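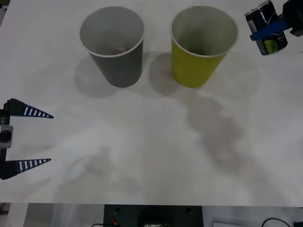

Re: [crichton-users] Waiting arm drifts when the lamp is moved

From: Ewan Rutherford
To: crichton-users
Date: 15th January

On the drift question, quoted in full because the archive dropped the original attachment:

> We run two arms over a white table with one fixed camera on the workspace
> and the stock Crichton policy. The task is handover and placement: one arm
> holds an object, the other waits with its jaws open until it is needed.
> With the lamp where it was during recording, the waiting arm stays put.
> When we move the lamp to the other side of the table, the waiting arm
> starts creeping toward the middle before the first arm has done anything.
> Joint logs are clean and the controller is doing what it is told, so the
> commands come from the policy. Retraining with color jitter and random
> brightness did nothing useful. Is the network reading the shadows? If so,
> is there anything short of recording everything again under every lamp
> position? We would also like to know whether masking the table is safe,
> as someone on the list suggested in December.

Short answer: yes, we think it is reading the shadows, and no, you should not have to record again. We saw the same drift at Sernuvska and spent a good part of December on it. Notes follow. The picture at the top is from our side camera, one arm holding a can, the other open at the left. The large gray shape on the bare part of the table is the kind of region I am talking about.

1. Why the shadow matters to the policy

In our demonstrations the holding arm and its shadow move together, so a network trained on them has two sources for the same information. The arm itself is often partly outside the image. The shadow can be larger than the visible part of the gripper, it lies on a plain background, and it is easy to pick up with a small encoder. Nothing in the loss prefers one over the other.

We checked this by editing recorded images and replaying them through the policy with the robot disconnected. With the arm shadow painted out and everything else untouched, the predicted motion of the waiting arm changed sharply. With the visible gripper painted out and the shadow left in, it changed much less. The shadows of the cups had little effect either way, which we had expected, as the cups do not move before the waiting arm does.

Color jitter does not break the link between shadow and arm. Neither does random brightness. Both change the whole image together, and the edge of the shadow stays exactly where it was. That fits what you report.

2. What we tried first

Masking the table. This works in a narrow sense: the drift goes away. It also removes the contact shadow under a held object, and placement got worse when the object was close to the surface. I would not call it safe. If your objects are always put down from the same height you may get away with it.

Dividing out a background image. We took an image of the bare table under each lamp position and normalized against it. Fine for the static gradient, no help with a shadow that moves with the arm. We dropped it after a day.

Feeding the lamp position in as an extra input. The policy ignored it, as you would expect when all of the recordings share one value.

3. What we use now

We break the link between arm and shadow in the training images. The steps are these:

a) Estimate a soft shadow layer for each recorded image. We fit a smooth model of table brightness and take the ratio to the observed image. Anything on the table that is an object is excluded with a segmentation mask. The grippers are masked from forward kinematics, with a margin.

b) Inpaint the layer back to table brightness, keeping a thin band around the base of each object and under anything held low over the table. This band is what preserves the contact shadow.

c) Build a bank of shadow layers from all episodes, tagged by which arm was moving.

d) At training time, for each sampled image, either keep the original shadow, remove it, or replace it with a layer from a different episode, shifted and blurred. All images in one observation window get the same choice. If you redraw for every image the shadows flicker, and the network learns to discard anything that flickers. We made this mistake and lost a week to it.

e) Add a consistency term: the predicted action chunk for the original and the altered image should agree. We apply it to the waiting arm only. On the moving arm it made the reach hesitant, and I don't have an explanation for that.

The action labels are never changed. There is no rendering, and no light model. The composited shadows are physically wrong much of the time, pointing in directions that no lamp in the room could produce. This did not seem to hurt.

4. Result

Training set: 200 demonstrations, one lamp position, the same set for every variant. Evaluation: 90 trials with the lamp where it was during recording and another 90 with the lamp moved to the opposite side. Objects were placed by hand against a printed template, the same starting layouts for both conditions.

With the shadow replacement and the consistency term, 80 of the moved-lamp trials finished without the waiting arm leaving its hold region early. The stock policy drifted in most of them. In the original lamp position I cannot separate the two methods from the trials we have, so read that as no measurable cost and nothing stronger.

The failures that remain are mostly of one kind. The holding arm passes between the lamp and the open gripper, so the shadow falls on the gripper instead of the table. Our layer estimate knows only about the table. Shadows on the arms are never altered in training, so the policy is as exposed to them as before. The striped fingers probably help the network find the jaws, but I have no test that shows it.

Without the consistency term the drift was reduced, though it came back when the holding arm paused in mid-transfer. With the consistency term alone and only brightness changes as the altered view, there was no improvement over stock.

5. Things to check on your side before you try this

Exposure must be locked. If the camera adjusts itself, the brightness fit in step (a) will absorb part of the shadow, and the removed layer will leave a visible ghost.

Check the timestamps between camera and joints. The kinematic mask is only as good as the sync. On our Rostedex controllers the joint stream leads the image by a small constant offset, and we correct for it before masking. A late mask leaves slivers of gripper in the shadow bank, and these then get pasted all over the table.

Shiny objects need care. Cans give highlights that move with the lamp, and dark reflective sides can be taken for shadow if the segmentation mask is tight. Dilate it. Paper cups caused us no trouble on the outside, but the inside of a cup gets darker toward the bottom and must be masked along with the rest, otherwise the inpainting will fill the cup with table color. For anyone whose task depends on seeing whether there is something in the cup, this is a serious error and easy to miss in the loss curves. Look at the images.

Run the offline replay test from section 1 before you retrain. If painting out the shadow does not change the predicted motion of the waiting arm, your drift has another cause and none of this will help.

6. Code

The layer extraction is a standalone script that reads Wostard episodes and writes a sidecar file per episode. It does not modify the recordings. The sampler is a patch against the Crichton data loader and touches one function. I will put both in the contrib directory once the mask margin is a setting; at the moment it is hard-coded for our grippers and will be wrong for yours.

Open point, if anyone has looked at it: we use one shadow bank for both arms. A bank for each side seems cleaner, but with a training set of this size each half gets thin, and the first attempt was slightly worse. I would be interested in results from a larger set.

If you send me one episode with the lamp moved I can run the replay test on it and post the plots to the list.

Ewan Rutherford
Sernuvska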